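About Tikgate

By Kwesi Frimpong
2021-06-13

Most groups that say they watch elections are paid by someone who would like a particular answer. We think you should start from that assumption when you read anything on the subject, including what we publish. This page is meant to give you enough to check us with.

Tikgate looks at who pays for political campaigns across borders: the consultants flown in for a season, the news sites that spring up before a vote and go quiet after it, the "observer missions" whose members turn out to have had their hotel bills settled by the ruling party. We began as a reading group in Pirkbridge, passing round company filings and arguing over what they showed. Quite often they showed very little. We still spend a good part of our time reaching that conclusion, and we publish those cases too, though they get few readers.

There are 8 of us. Three are full-time. Teresa Pietrzak runs the research side and signs off every report before it goes out. Bit-na Kang handles company records and shipping data. Grażyna Kubiak came to us from court reporting and reads each draft with a view to which sentence will get us sued. The rest work a few days a month on the countries and languages they know.

We don't do "influence scores". We were offered a tool for this once, a dashboard that gave every country a number out of a hundred and coloured it in, and we asked how the numbers were made. The answer was long and did not contain a method. If you see a map of foreign meddling with neat shading on it, ask the same question.

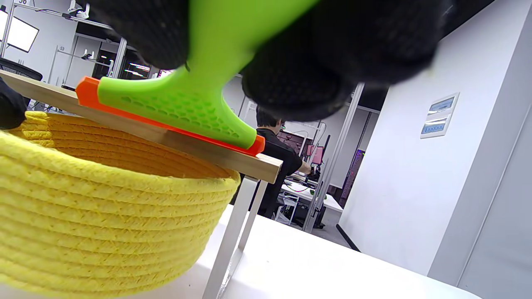 Tikgate | Foreign Money and Elections Desk

The desk's main piece of work to date is the Sikora file, a set of 2,606 invoices and letters from a campaign consultancy that has since closed. It reached us through a former supplier who had not been paid and was angry about it. That is a motive, and we said so on the first page of the report. We were able to match 101 of the invoices to bank records or to a second witness. The others may well be real. We have not treated them as real, and we turned down two newspapers that wanted to run the full list of names.

Some readers found the report timid. It does not say that any election was bought, as we could not show that one was. Money was offered, some of it was taken, and in several cases the candidate who took it lost badly. People who sell influence have every reason to boast about how much of it they have. So do the people who write about them, and that includes us, which is why the word "mastermind" is banned from our drafts.

Where our own money comes from

We take no money from governments, parties or candidates. A grant from the Prudari fund pays for the office and most of the wages, and it comes up for renewal each August. Prudari sees our reports on the day you do. You only have our word for that, so the grant letter is available on request, with the bank details blacked out and nothing else. Reader donations cover the rest, and any gift large enough to matter to us is listed with the giver's name. We have sent some back.

Calling ourselves independent would be easy and would prove nothing. Every outfit in this line of work uses the word, including at least one we have written about.

Mistakes

We have made 3 corrections that changed the sense of a report. The worst of them mixed up two directors with the same surname, and one of them was a dentist with no interest in politics at all. He was very decent about it. All corrections stay at the top of the report they belong to.

If you think we have something wrong, write to Shiela Dizon, who deals with complaints and does not work on the reports themselves. Tell her which paragraph and what you are relying on. Letters that only say we are in somebody's pay are read, but we have stopped replying to them unless they name the somebody.

Last updated by the desk in June

Contact the desk | Complaints | Copyright Tikgate, Pirkbridge | Back to top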